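Working Rules for a Kitchen Robot: What We Wrote Down and What We Changed
Student project report, Prendow Technical College, 1 January 2026
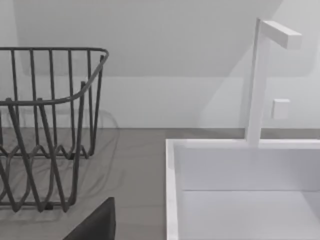 When we started in May we thought the rules would be the easy part of the project. We had a simulated kitchen, an arm that could more or less find the dishes, and a shared page headed "Good practice" with two lines on it. By the end that page had grown to 8 rules, and we argued over nearly every one of them (in a friendly way, mostly!).

Our starting point was the lab handbook from Avholm, which our supervisor lent us. It is written for real arms in real workshops, so a fair amount had to be translated. A rule about keeping people out of reach became a rule about keeping the gripper clear of anything fixed, such as a sink or a faucet. We set our clearance at 40 millimeters. Wire baskets gave us the most trouble, as a finger can slip between the rods if the approach is careless, and we ended up writing a separate rule for open-sided objects.

The second big topic was record keeping. We did more than 3,000 runs, and the early ones were labeled so badly that we had to leave them out of our results. Now every run gets its settings saved before the arm moves, and a failed run is kept with the same care as a good one. We borrowed the log sheet from the Pacheco team and are very grateful for it.

What we have not settled is who may change a rule halfway through a test series. Sindstead, our partner school, lets any student do it with a note in the log. We asked for two signatures, and it did slow us down.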